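Monday, February 8, 2021

What a good day! Pei-shan and I finally got the collection rules onto one page, and I think people will really follow them this time. The old version ran to 12 pages and I doubt anyone at Skedau got past the second.

The rule I fought hardest for is spacing. Two people with grippers at the same pile of cloth need to agree who reaches first, out loud, before either of them starts. Long hair up and pinned, not just braided. Lahcen thought that was fussy in November – now he's the one reminding everybody!

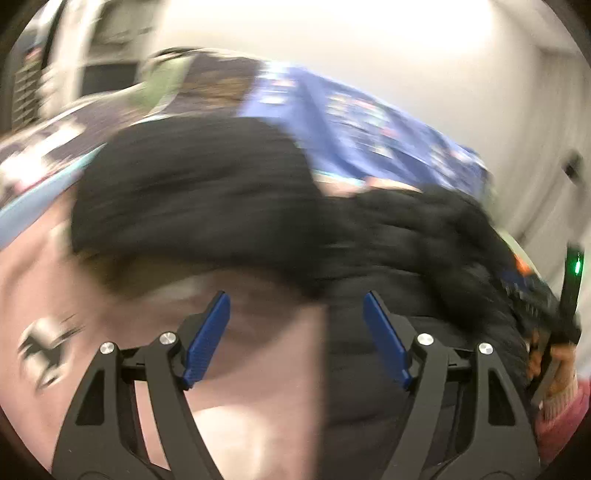
Then we got into blur, my favorite argument. Emerson wants every blurry clip thrown out. I say keep it if the fingers stay sharp enough to follow, and write down why. A standard that deletes all the fast, crowded moments gives you a robot that has only ever seen people being careful. We settled on tagging them, and a second person checks the tag before anything gets dropped.

Still open: what to do about faces and names on clothing. Gervásio is drafting a consent sheet, in plain words, with a line saying you can pull your clips later. I love that line. It has to be easy to do too, so I want one address to write to and an answer within 2 days.

Tomorrow I read the page aloud to Dirceu, who hasn't seen any of it. Wherever he stops me, I'll rewrite. Must remember to charge the spare batteries tonight.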